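# Nallby Stacking Bin, Blue

Item no. 2854

The Nallby is a molded plastic bin for small parts, packaged goods and shop supplies. It stacks on its own, hangs from a louvered panel, or sits on a shelf with the front facing out. We have sold it since the first Turano catalog and it is still the bin most of our customers start with.

It comes in one color and three sizes. The medium is the one on this page. For the small and the large, see the size table below.

## What it is used for

Most orders come from repair shops, school supply rooms, packing stations and small warehouses. The medium holds rolls of tape, boxed fasteners, bagged refills, gloves, labels and similar items. It is also a common choice for stockrooms that work on a two-bin system, where the back bin is pulled forward when the front one runs out and the empty goes to the purchasing desk as the reorder notice.

It is not a food container. It has no lid and we don't plan to make one. If you need a closed box, look at the Julonari tote, which uses the same shelf depth.

## Sizes

| Size | Item no. | Length | Width | Height |
|---|---|---|---|---|
| Small | 2852 | 7 in | 4 in | 3 in |
| Medium | 2854 | 15 in | 8 in | 7 in |
| Large | 2856 | 18 in | 11 in | 10 in |

All measurements are taken on the outside. Inside width is a little less than the number shown, so if you store something boxed, measure the box first and leave half an inch on each side.

The medium is rated for 26 pounds on a shelf or in a stack. On a hanging panel, check the rating of the panel as well and use the lower of the two.
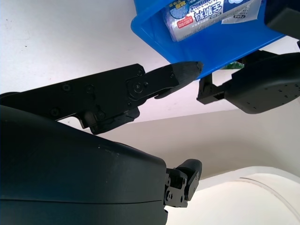 Packaged goods in blue plastic bins

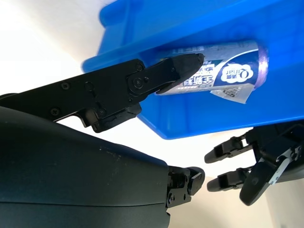

## Hanging and stacking

The medium has a full-width lip on the back that hooks over any standard louver. Set the lip in first, then lower the front until the back wall sits flat against the panel. If it rocks, the lip is caught on the edge of the louver and needs to come out and go in again.

For stacking, the feet of the upper bin drop into the side rails of the lower one. Keep stacks of loaded mediums to five. Don't mix sizes in one stack — the rails are spaced differently and the upper bin will slide under load.

The Amaral wall panel is sold separately. It comes with screws for wood studs. For block or concrete walls you will need your own anchors.

## Labels and dividers

A label slot is molded into the front. It takes a 1 by 3 inch card, and most label makers will print a strip that fits. Clear card covers are sold in packs and are worth having in a dusty shop.

Dividers run front to back or side to side. One lengthwise and two crosswise will fit in the medium at the same time. They are held by slots in the wall and come out by hand, though a new one can be stiff the first time.

## Cleaning

Wash with warm water and dish soap. A soft brush gets into the corners. Mild degreaser is fine, but rinse it off the same day. Avoid acetone and other strong solvents, which dull the surface. Do not put the bins in a dishwasher.

The plastic will fade if it is kept in direct sun. This doesn't affect the load rating for indoor use.

## Ordering

- Single bin: in stock
- Carton of 12: in stock
- Pallet of 954: ships from the warehouse, allow two weeks
- Dividers, covers and Amaral panels: in stock, ordered separately

Orders placed before 2 p.m. go out the same day. Pallet orders go by freight and need someone on site to receive them. Tell us when you order if you have no loading dock, as a liftgate truck has to be booked ahead.

We keep over 2000 mediums on hand most of the year. Supply is shortest in March, when schools and service departments place their orders.

## Returns

Unused bins can come back within 60 days. Please keep the carton. Bins that arrive cracked are replaced without a return — send a photo and the order number.

Questions about panel layouts or larger orders go to Gudrun Lunde at the sales desk. Send her the wall width and the ceiling height and she will work out how many panels and bins you need.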